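Loan-back clause and the January window – can Tollstead field Makhubela in the cup?

Forum > Tollstead > Squad and transfers

northbank_ledger
Posting this separately because the match thread is burying it. Ruan Makhubela signed permanently from Iturra in January and was loaned straight back until the end of the season. The club statement says there is a recall option. It does not say when the option opens or whether it covers cup ties. We have two central midfielders fit and the quarterfinal coming up. Does anyone know how the league treats a recall after the window closes?

offsidetrap_4
The recall has to be exercised inside a window. Once it shuts, the registration stays with the borrowing club until the loan ends. The one exception is goalkeepers, on an emergency basis, and he is not a goalkeeper.

northbank_ledger
That was the rule two seasons ago. The handbook was revised. Section on temporary transfers now separates "standard" and "return" loans, and ours is a return loan, where the parent club has bought the player from the borrower. I read it twice and could not find the window restriction repeated under the second heading.

offsidetrap_4
It doesn't need to be repeated. The general provisions apply to both unless a heading disapplies them. That is how the whole handbook is drafted.

Kalman_B
Even if the recall were allowed, he would be cup-tied. He came on as a substitute for Iturra in the second round. I have the team sheet: on after 70 minutes for the right-sided midfielder, booked, finished the game. One appearance is enough.

northbank_ledger
Cup-tied was relaxed as well. A player can now appear for two clubs in the competition as long as the first appearance was before the third round. Second round qualifies.

Kalman_B
I had missed that change. Then the cup-tied point falls away and the registration point is the only one left.
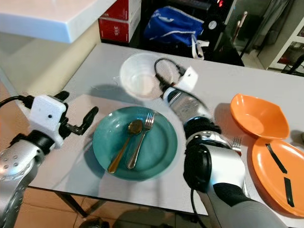
Going back to the registration point, the date that matters is when the loan paperwork was lodged, and I don't think any of us have it. If the permanent transfer and the loan were lodged as one transaction, there was never a moment when Tollstead held him as an eligible player. If they were lodged as two, he was ours for however many hours and the squad list would show him.

RChauke
The squad list published after the window has 20 senior names and he isn't one of them. I checked it against the shirt numbers. The list has gaps at 14 and 23, and the club gave no number in the announcement.

offsidetrap_4
Which settles it for this season, recall or no recall. An unlisted senior player can't be added until summer.

northbank_ledger
Is he a senior player for list purposes, though? He turned 21 after the cutoff. Under-21s are not listed and do not need to be.

RChauke
Fair point. By birth date he would be exempt. So his absence from the list proves nothing either way.

offsidetrap_4
Agreed, I withdraw that part. I don't withdraw the part about general provisions.

hendricks_annatjie
Different question. Why do we want him back now? He has started 10 league games for Iturra and they play him as the deeper of two, with license to carry the ball. Our manager plays a flat three and asks the outside pair to cover the fullbacks. He has not done that job at any level. Pulling him out of a team where he plays every week to sit on our bench for one cup tie is poor use of an asset.

northbank_ledger
Because if either of the two fit midfielders picks up a knock, we are playing a center back there. That is the argument. I am not claiming he starts.

hendricks_annatjie
Trerkico did the same with their winger last year. Recalled him in the window, used him for 20 minutes in total, and he had lost his rhythm by the time preseason came. He is now their fourth choice.

Kalman_B
The Trerkico winger also had a hamstring problem from March on. I would not put all of it on the recall.

hendricks_annatjie
Some of it, then.

offsidetrap_4
There is also the penalty side. Loan agreements of this type often carry a payment to the borrowing club if the player is taken back early. If Iturra sold at a lower price on the understanding they would keep him until May, the payment will not be small. I have no figure and I doubt one will be published.

khanyi_mtshali
I asked at the supporters' meeting. The answer was that the recall option "exists for injury cover and closed with the window." That is the wording I wrote down. I did not get to ask about the cup specifically, as the next question was about ticket allocation for the away end (3,000, same as last time, general sale if members don't take them).

northbank_ledger
"Closed with the window" is clear enough. I would still like to see where the handbook says it, but if the club's own position is that the option has lapsed, the rest is academic.

offsidetrap_4
General provisions, fourth paragraph on temporary transfers.

northbank_ledger
Found it. The sentence reads as if it only covers loans between clubs in different divisions. I can see how you get to the wider reading, and I still think the drafting is loose.

RChauke
It is loose. Plimico appealed over the same paragraph and lost, so the wider reading is the one being applied.

hendricks_annatjie
So the midfield for the quarterfinal is the two we have plus one from the under-21s. I would go with the academy captain ahead of moving a center back up. He played the last half hour of the friendly in that role and kept his position when we lost the ball.

Kalman_B
In a friendly, against a side making seven changes. I would move the center back up. His passing over 15 yards is better than anyone's in the academy group, and the opposition presses high. The academy captain can come on if we are chasing it.

hendricks_annatjie
If they press high I want someone who can turn. The center back has never received the ball facing his own goal under pressure in midfield. We disagree on this one.

northbank_ledger
Changing the thread title to reflect the answer. Lineup discussion can carry on in the match thread.

Share (10)

Comments (2)

tollstead_exile: Was the Plimico appeal before or after the handbook revision? If it was before, the result may not carry over.

RChauke: After. Same wording as the current one.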